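Zur Aufbewahrung mechanischer Kleinteile in der privaten Uhrenwerkstatt

Mit dem vorliegenden Beitrag wird die im März begonnene Reihe über die Einrichtung einer häuslichen Werkstatt für Großuhren fortgesetzt. Gegenstand ist die Ablage zerlegter Räderwerke bis zum Zusammenbau. Die Verfasserin unterhält ihre Werkstatt seit 11 Jahren und gibt ausschließlich eigene Erfahrungen wieder.

Für jedes Werk wird vor dem Zerlegen ein Laufzettel angelegt. Er enthält den Namen des Eigentümers, die Bezeichnung des Werkes und die Reihenfolge der Entnahme. Gehwerk und Schlagwerk erhalten zwei getrennte Schalen, auch wenn sich die Räder deutlich unterscheiden. Frau Ankica Vukčević, der ich den Hinweis auf säurefreies Seidenpapier verdanke, verwahrt die Zeiger zusätzlich in einem eigenen Umschlag.

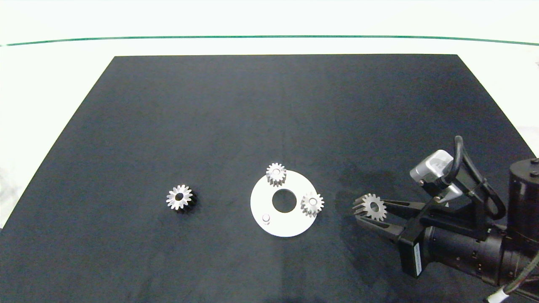
Wie lange dürfen gereinigte Räder offen liegen bleiben?

Bis zum Abend desselben Tages; danach sind sie abzudecken oder in verschließbare Dosen zu legen.

Zugfedern sind von dieser Regelung ausgenommen. Sie verbleiben im Federhaus, bis das dafür vorgesehene Werkzeug bereitliegt, und werden nie von Hand entnommen. Schrauben werden in eine Lochkarte gesteckt, auf der die Umrisse der Platine nachgezeichnet sind. Bei einem Wanduhrwerk, das mir Herr Prasanna Amarasinghe überlassen hatte, fehlte eine solche Karte, und die Zuordnung zweier Pfeilerschrauben nahm einen ganzen Vormittag in Anspruch.

Die Laufzettel werden nach Abschluss der Arbeiten abgeheftet. Ein Muster kann auf schriftliche Anfrage zugesandt werden. Der nächste Beitrag behandelt die Wahl des Öls für die Zapfenlager.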